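Vamindale Facilities Service Desk
Request: Snack table, second-floor break room
Status: Pending requester confirmation
Opened: 6 April 2021
Requester: Marilou Ignacio
Assigned to: Saoirse Nic Aodha

Summary
The requester reports that wrapped snacks set out for staff do not remain in the basket provided. Items are left across the tabletop, and the weekly restock count cannot be completed.

Work log
Entry 1. Restock list reviewed. The Calimlim order provides 60 small packets per delivery. No shortage was found on the delivery slip.

Entry 2. Requester asked whether the larger bags should be stored with the small packets. Advised that the two sizes are to be kept apart, as the larger bags cover the packets and staff remove them to reach what is underneath.

Entry 3. Table inspected. The black mesh basket was at the left side. One larger bag and three small wrapped packets were together on the wood surface, next to the white device. 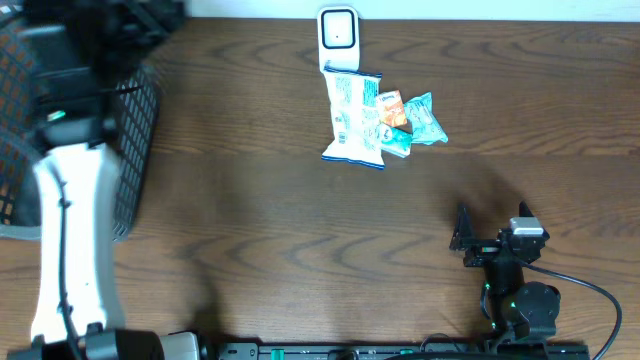
Photo: Vamindale Facilities

Entry 4. The loose items are to be counted as stock and returned to the basket at the close of each day. The larger bag is to be moved to the cabinet shelf.

Entry 5. Requester notified of the above. A second basket has been requested from Prirkent; delivery date not yet confirmed. The ticket will remain open until the requester reports two complete restock counts.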